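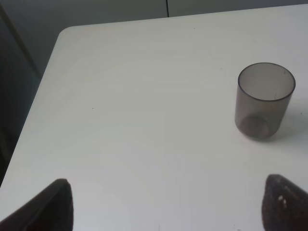 *A smoky-gray plastic cup on a white table.*

My dentist's office in Madby now has a loyalty program. So does the car wash, and so does the place where I buy gravel. I have bought gravel once. I hold 200 gravel points, and they expire in August.

I used to think these programs were meant to reward me. Then I tried to spend my 2365 points at Zastico and learned they would cover a keychain – plus shipping. My neighbor Tianyou Zou has gold status at a sandwich counter, and the perk seems to be that they email him more often.

What I miss is the discount, a simple device by which a thing costs less and you go home. No password, no tier, no birthday surprise that arrives in the wrong month. The hardware store on Vuvside still knocks a dollar off if you look tired enough. I have never been asked for my phone number there, and I've been going for years, mostly for hinges.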